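# Leave the old pickups where they are

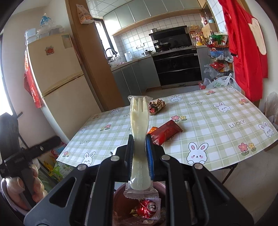 *A disposable fork, still in its wrapper.*

I have been repairing guitars and basses since I left college, and the job I get asked for most is a pickup swap. It pays well and I can do one before lunch. I still think most of the people who book one would be better off keeping what they have.

The usual customer has owned the guitar for less than a year. They don't like how it sounds at band practice. They have read a few forum threads and watched some comparison videos, and they have decided that the factory pickups are to blame. By the time they ring me the new set is already in the post.

Last April a player called Kobe Postma brought in a Moradi semi-hollow with a boxed set of Flollik humbuckers. He said the guitar was muddy on the neck pickup and he couldn't hear himself over the other guitarist. I asked to hear it before I took anything apart. The neck pickup was almost touching the strings. I lowered it on the bass side, raised the pole pieces under the top two strings, and turned the bass down on his amp. He took the Flolliks home in their box and sold them on.

That is one guitar, and I don't claim it proves anything. But I see the same fault on the bench over and over. Pickup height is the cheapest adjustment on an electric guitar and most owners have never touched it. You need a screwdriver. Set it too high and the magnets pull on the strings, the low notes go sour and everything compresses. Set it too low and the sound is thin and weak. Factories set the height quickly, and then the guitar gets shipped, restrung with a different gauge and given a new action, and the pickups stay where they were.

After height I would look at the pots and the lead. A worn volume pot can take the top off a perfectly good pickup. So can a very long cheap cable. I had a Diltel bass in the workshop that the owner described as dead. It had the wrong value pot in it, put there by somebody during an earlier repair. I fitted the right one and the bass sounded the way that model normally sounds.

The amp matters more than any of this, and the speaker in the amp matters more than people want to hear. If you play through a small practice combo with one tired speaker, you can fit whatever pickups you like and what comes out will still be a tired speaker.

There are good reasons to change pickups. Some are simply faulty. A coil goes open, or an old unpotted pickup squeals at stage volume and waxing it doesn't help. Some people want something their guitar was never built to do, such as an active set with a preamp for high gain, or a humbucker that splits to a usable single coil. Rajkumari Thakur, who plays in a function band and does 2 sets a night of everything from disco to country, had me fit a splitting pair to her Elis. She knew what she wanted from each switch position and she uses all of them. I was happy to do that work.

What I object to is the upgrade as a habit. The word itself is part of the trouble. A hotter pickup is louder, and louder sounds better for the first ten minutes in a shop or a bedroom. Then you turn the amp down to match and find that you have lost some of the clean sound you used to like. I have put original pickups back into a fair number of guitars for this reason, and I charge for that as well.

Resale comes into it too. Buyers ask whether a guitar is original, and they pay less when the answer is no and the old parts have gone missing. If you do have a swap done, keep everything that comes out, including the springs and screws, and put it in a labelled bag.

My advice is to spend an evening with the screwdriver first. Put on new strings. Borrow a different lead and, if you can, a different amp. Play at the volume you use with other people. If the guitar is still wrong after that, bring it in and we'll talk about pickups.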